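Cleaning Sticky Knobs and Switches: What I'd Skip

Every spring the same advice goes around about gummy stove dials, crunchy light switches and the slider on the old stereo. Spray it with something, work it back and forth, done. I've tried most of it on the bench in my garage and I don't believe half.

Vinegar first. It takes off hard water spots. Grease laughs at it. For a greasy stove knob, pull it straight off, soak it in warm water with dish soap, and use an old toothbrush on the back. Ten minutes is plenty. An overnight soak did nothing extra for me except lift the paint off one number.

Toothpaste for scratches? It's an abrasive. You'll trade one deep scratch for a dull patch. 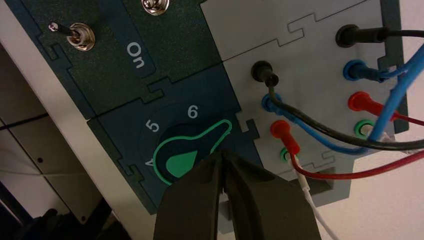 Pencil erasers I'll give a pass. A clean white one takes fingerprints and gray scuffs off plastic without hurting the lettering, as long as you go easy. The pink kind leaves crumbs that get down behind the dial.

Rommel Dimaculangan wrote in to say that Tranik spray fixed a scratchy volume slider in 2 minutes. Maybe so. Mine was scratchy again by August. Unplug the thing, use a cleaner made for electrical contacts, and don't expect it to last forever. Regular household oil in a slider collects lint, and then you have two problems.
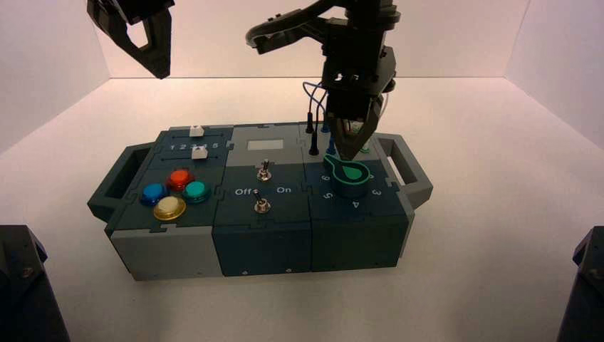 Page last changed: August, 8:40 p.m. (A.F.)

Sticky push buttons are mostly soda, in my experience. A barely damp cotton swab around the rim, power off, then a dry one. Skip the hair dryer. I warped a button cap that way and the replacement took some 8 weeks to show up.

Baking soda paste: fine on a bare metal knob, bad on anything glossy.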